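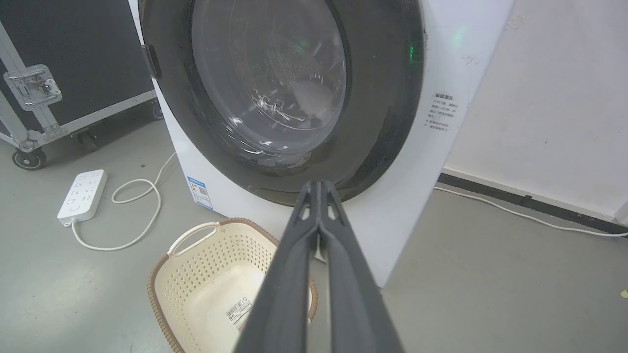

What went wrong with the laundry robot at Vovura?

It pulled on a washing machine door that was still locked, kept pulling, and did not stop until somebody hit the red button. The door held. The gripper did not do quite so well, and the company has taken its household arm off laundry duty while the software is looked at.

13 April 2022

Vovura, which has spent the past year teaching a robot arm to do the one chore everyone would gladly hand over, said Wednesday that a fault in its door-opening routine had led to a hard stop during testing at its Brallerska workshop in March. No one was hurt. A washing machine was inconvenienced.

According to the company's incident note, the arm was supposed to wait for the machine to finish, wait a little longer for the door lock to release, and then open up and move the clothes to a basket. It managed the first wait. The second was set in the software as a fixed pause, and the lock on this particular washer took its time. Anyone who has stood in front of a washer in a hurry will know the feeling. The robot, having no feelings, applied more force.

The arm has a limit on how hard it may pull, set at 100 newtons. The limit was in place. It was also attached to the wrong motion: it covered lifting and lowering, and left sideways pulls to look after themselves. The log shows the force climbing to almost 300 newtons before an operator stepped in. One finger pad came away from the gripper and had to be replaced.

The routine had been run 74 times before the fault showed up, always with short cycles that unlock quickly. Vovura describes the testing up to that point as "extensive." The note adds, a few paragraphs later, that the tests were "not representative of longer programs," by which it means the ones people use for towels.

The controller came from Singhal, which supplies the same unit for packing lines, where doors are rare and towels rarer. Singhal said the force limit works as its manual says it does, and pointed to the page. Vovura said it had read the page and would now be reading it again.
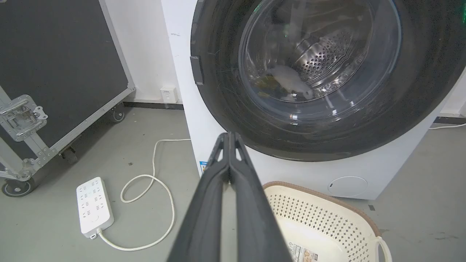

Could the same thing happen with an arm in somebody's home?

None are in homes yet, so the question is early, but the routine that failed is the one Vovura had planned to ship. Customers on the waiting list have been told that deliveries will not start until the door step has been rewritten and checked by an outside firm.

The outside firm is Griketex, a safety tester that was brought in a week after the stop. Its first letter makes two requests. The arm should check that a door is free with a light tug before pulling properly, and it should give up after 2 failed tries and call a human. Vovura has agreed to both. The human, for the time being, will be whoever is nearest.

Griketex also asked that the emergency button be moved. In March it was mounted on the far side of the work area, so the operator had to walk past the moving arm to reach it. The button now sits by the workshop door, with a second one on a cord that the operator keeps in hand.

The company has not said when laundry trials will resume. In the meantime the arm has been cleared for wiping tables, a job with no locks in it. Staff at Brallerska are opening the washer themselves, and the incident note reports no further trouble with the door.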